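3.2 Call records and response coding

The study drew on 2132 calls for service logged by the Jokberg Sheriff's Office and the neighboring Hudis Police Department. Calls were kept when the dispatcher had entered a code for assault, weapon involvement or family disturbance and when at least one unit was sent. Duplicate entries, usually created when two people reported the same event, were merged under the earliest call time. A further 142 records were dropped because the arrival time was missing from both the dispatch log and the unit's own log.

Each remaining record was coded for the relationship between the parties, the type of housing, and whether the first unit on scene asked for support. Two coders worked from the written narratives alone. Where they disagreed, the record was read again together and a final code was entered - in 35 cases no code could be agreed on, and these were marked as unknown and left out of the models in Section 4.

Housing type was taken from the Damasceno parcel file. Mobile home parks posed a special problem, as many share one street address among all lots. For these calls the lot number was read from the narrative when an officer had written it down.

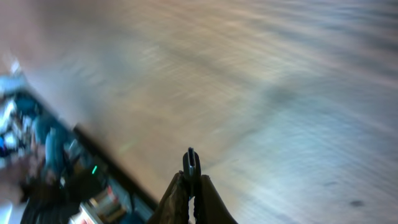

Figure 2. Close view from the wrist camera, with the two dark gripper fingers at the bottom and a pale surface blurred by motion.

3.3 Arrival time

Arrival time was measured from the moment the call was answered to the moment the first unit reported itself on scene. The Hudis log records this by radio entry and the Jokberg log by a button in the vehicle. A comparison of 261 calls to which both agencies sent units showed that the button was often pressed before the vehicle had come to a full stop. No correction was applied, but agency was included as a control in every model.

Calls along the Prerkitz county line were assigned to the agency whose unit arrived first, even when the other agency later took over the case.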